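Ticket 43: valve task, gripper closes on the shadow instead of the wheel
Project: Virnau (student sim team, Brudlow entry)
Opened: May 19, 2021
Priority: high, we want this gone before the July round!
Status: open, one fix found, one still being chased

What we expected
The arm leaves its park pose, travels over to the pipework, lines up with the red handwheel and closes its fingers on the rim.

What we got
On the Tarkovville scene it drives off confidently and then stops short, over bare floor, fingers wide open, and tries to grip nothing. It did this on 44 of 300 runs overnight. The old scene never did it once, so I was fairly sure it was something in the new lighting (and I do love the new lighting, it makes the whole bench look superb).

Things tried, in order

1. Restarted the simulator and cleared the cached scene. No change.

2. Swapped the wrist camera settings back to the ones from the old scene. No change, apart from the picture getting grainier. Put them back.

3. Checked the joint limits. All fine. I had a wild theory about the elbow and it was wrong.

4. Turned shadows off completely. Zero bad stops! So that's our culprit. The wheel finder looks for a ring with spokes, and with the new lamp the handwheels throw a lovely crisp ring with spokes onto the floor. It scores the shadow higher than the real wheel whenever the real one is out of shot.

5. Turned shadows back on and added a colour check, so a candidate has to have enough red in it before the arm commits. Much better, down to 2 bad stops in the next batch of 300. Really pleased with this one, it's about ten lines of code and most of those are comments.

6. Tried raising the red threshold to get rid of the last 2. Bad idea, it started rejecting the real wheel when the arm's own shadow fell across it. Reverted.

Captures from the shadows-on scene, wrist view first, then the whole bench, then close in on the wheel:

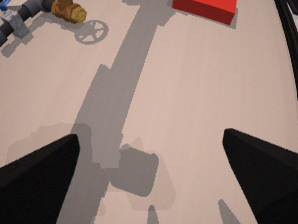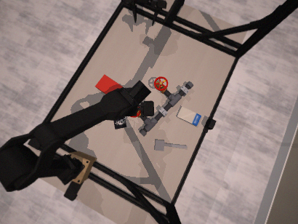
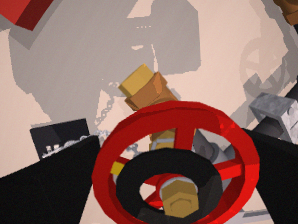 So the remaining 2. Both logs show the same thing: the finder picks up a patch of red, decides that's good enough, and pairs it with a spoked shadow nearby. My guess is the red box. It's flat and it's a big block of colour, and the check only asks "is there red in this region", with no interest in what shape the red is. If the search region is drawn a bit too generously the box sneaks in at the corner and the shadow passes.

Two ways to go from here:

a) Shrink the search region so it hugs the ring. Quick, and I can have it running tonight, though it may get fussy when the wheel is seen at a steep angle.

b) Use the depth channel and throw away anything lying level with the floor. A shadow has no height, so it should drop out straight away. This is the proper fix and I'm itching to try it, but the Wanyama module that reads depth hasn't been merged yet and I don't want to pull in half of somebody's branch.

I'd like to do (a) now and (b) once the merge is through. If you're working on the turning part of the task, please carry on with shadows off for the moment so you aren't held up by this. The switch is in the scene settings, under lamp, and it resets every time you reload, which caught me out more than once.

One more request: if you see a bad stop, save the wrist view along with the log. The log alone just says "target found" and looks terribly cheerful about it.

Next update goes on this ticket after the overnight run with the smaller region.

3 comments | 0 shares

Virnau student robotics project | Contact the team | Back to top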